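Terkoveck Book Hall: pre-opening safety walk, romance readers' weekend

Walked by: Nhung Lã
With: Dindo Tolentino (building), Najwa Hakim (authors and signings)
Date: August 1, 2018
Key: OK / FIX / ASK. Comments under each. Fixes get done before doors unless I say otherwise.

1. ENTRANCE AND FOYER

1.1 Front doors open fully, both leaves. OK
Left one sticks a bit at the bottom. Dindo has shaved it once already. Fine for now.

1.2 Mat flat, no curled corners. FIX
Back corner lifts. Tape it, proper cloth tape, not the brown parcel stuff like last time.

1.3 Queue route marked and clear of the stairs. FIX
Rope posts are there but the line runs straight past the bottom step. Swing it round by the noticeboard. We had people sat on those stairs reading in January and you couldn't get down.

1.4 Ramp clear. OK
Someone's bike was on it. Moved.

1.5 Capacity notice up. ASK
Hall licence says 900 for the whole building but that's with the gallery open and it won't be. Dindo to find the figure for ground floor only. Don't let anyone sell door tickets till we've got it.

2. MAIN HALL, BOOKSELLERS' TABLES

2.1 Aisles wide enough for a wheelchair to pass and turn. FIX
Middle aisle OK. Far aisle not, the Kourkoulas backlist table has crept out. They've got 43 cartons of Regency and nowhere to put them. Half can go in the side store, see 5.2.

2.2 Tables locked open, legs checked. OK
Every one leaned on. One wobbler swapped out.

2.3 Stock stacked no higher than chest height. FIX
Highwaymen paperbacks are at eye level. They are slippy covers, all that gloss. Drop them by half.

2.4 Cloths not trailing on floor. FIX
Clivton table. Very pretty, long red velvet, someone is going over on it. Pin up.

2.5 Spinner racks weighted at the base. ASK
Two have bags in. Third one, couldn't see. Tín Thái brought it so Tín to confirm.

2.6 Card readers, cables taped or covered. FIX
Clivton again. Lead goes across to the wall socket at ankle height. Needs to go behind.

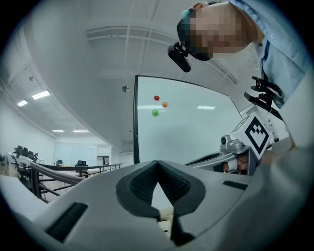
2.7 Candles. FIX
No. I know it's for the ballroom look. Battery ones only, it was in the letter. Najwa has spares.

3. SIGNING AREA

3.1 Author chairs sound. OK
Nicanor Barrios has asked for one with arms because of his back. Put by.

3.2 Way out behind the authors, not blocked by banners. FIX
The big Duke banner is right in front of the side door. It covers the green sign as well. Move it left, I don't care whose cover it is. Checked with Najwa, she'll square it with the publisher.

3.3 Banner feet out and turned. OK

3.4 Signing queue kept apart from the till queue. FIX
They meet in the middle at the moment. Long line expected for Nicanor, last book ended on the cliff and everyone wants to shout at him about it. Start his queue at the window end and wrap it.

3.5 Water on tables, cups with lids. ASK
Jugs there, lids not. Books and open jugs, no thank you. Najwa chasing.

3.6 Somebody near the authors who can step in if a reader won't move on. OK
Tín first half, me second half. Be nice. Most are just exited.

4. READING ROOM (UPSTAIRS)

4.1 Seats set out, rows linked. FIX
40 chairs, rows not linked. Clips are in the drawer under the lectern. Dindo doing it.

4.2 Gangway down one side, end of rows clear. OK

4.3 Lights can come up quick. OK
Switch by the door, tested. Readings will be dimmed but not dark. Whoever is on the door stays by the switch, please, and doesn't wander off to hear the kissing chapter.

4.4 Microphone lead. FIX
Loops across the front where the readers walk up. Tape down both sides.

4.5 Windows. ASK
One opens, one is painted shut. It got very stuffy in there in January with the heating on and will be worse now. Can we borrow the Tundov fans? If yes, leads to the wall side.

4.6 Content notice on the door for the late reading. OK
Up. Wording is Najwa's, plain enough. Nobody under 18 for that one, check at the door not in the seats.

5. STORE AND BACK CORRIDOR

5.1 Corridor clear end to end. FIX
Trolley, a stepladder and a cardboard earl. All out. The earl can go in the foyer if he's tied to something.

5.2 Side store, room to get in and out. OK
Takes the Kourkoulas overflow if it's stacked against the back wall only. Heavy cartons at the bottom. Hardbacks are heavier than you think, two people or the trolley.

5.3 Knives for opening boxes. FIX
Found one open on a shelf. Blade in, back in the tin, every time. Also it goes through the top copy if you press too hard and then that's one we can't sell.

5.4 Extinguisher in place and in date. OK
Tag read. Bracket a bit loose, Dindo has a screw for it.

5.5 Back door opens from inside without key. OK
Tried it 3 times. Alarm does sound so warn the readings before anyone tests it again!

6. FIRST AID AND PEOPLE

6.1 Kit full. FIX
Low on plasters, no small ones at all. Paper cuts were most of it last time. Buy a box.

6.2 First aiders named on the sheet. OK
Me and Tín. Sheet is by the tills.

6.3 Everyone working knows the meeting point. ASK
Car park, far wall, by the recycling. Told the booksellers. Not told the authors, they arive late. Najwa to tell each one when she hands over the badge.

6.4 Lost child / lost adult plan. OK
Same as before. Bring them to the tills, don't announce names over the mic.

6.5 Costume people. ASK
If there's swords they get looked at on the way in. Plastic or wood, fine. Anything metal stays in the car. Cloaks: mind the stairs, somebody behind you is always on the hem.

STILL OPEN AFTER THE WALK

Ground floor number (1.5), Dindo
Third spinner (2.5), Tín
Lids (3.5), Najwa
Fans (4.5), me, will ring Tundov
Authors and meeting point (6.3), Najwa
Swords (6.5), whoever's on the door, add it to the door sheet

Second look at all the FIX items once tables are dressed. If you've done yours put initials next to the number on the copy by the tills, not on this one.

N. Lã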